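Monument and plaza walk-through, Vikwood town square, January
Filled in by Parveen Sethi, with Kamol Srisuk holding the other end of the tape

1. Permit posted at the north gate: YES. It's taped up inside the glass now, so the rain can't get at it (finally!).

2. Fence around the statue base: NO. Two panels are leaning and one clamp is gone. I'd like this fixed before the rally crowd comes back. Rui Peixoto at Fledell has the spare clamps.

3. Cracks in the pedestal: SAME AS LAST TIME. I checked the east face twice and couldn't find any new ones.

4. Walkway clear, 35 inches or more: YES, except by the bench, where somebody parked a planter. Kamol and I dragged it back. 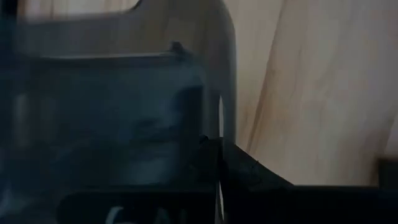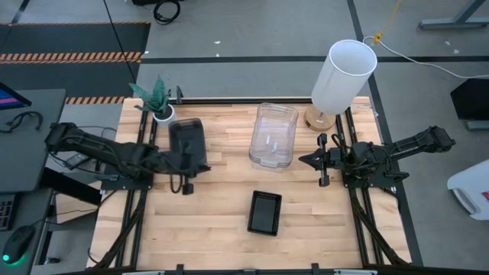
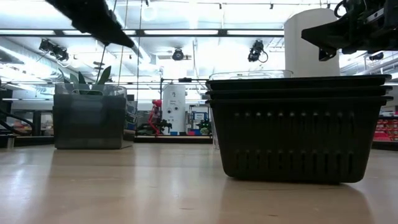
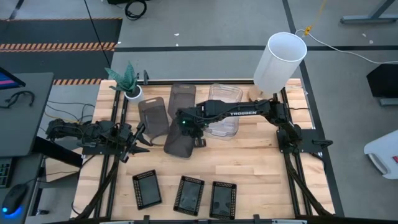 Light wood tabletop, all four views

5. Lights on by 5 p.m.: MOSTLY. Pole 4 flickers. I called it in and got ticket 566.

6. Paint or marker on the stone: YES, a little, low on the back. Please don't scrub it! Ermelinda Valente wants to see it first because of the court case, and her office needs it left alone until the judge rules on who gets to move the thing.

7. Crowd limit sign: NO. The old one says 396 and the fire marshal's new letter has a different number, so I took it down. Afonso Arruda is ordering the replacement.

8. Wheelchair ramp: YES. A bit gritty at the bottom, swept it myself.

Still open: items 2, 5, 6 and 7. I'll walk it again once the clamps are on.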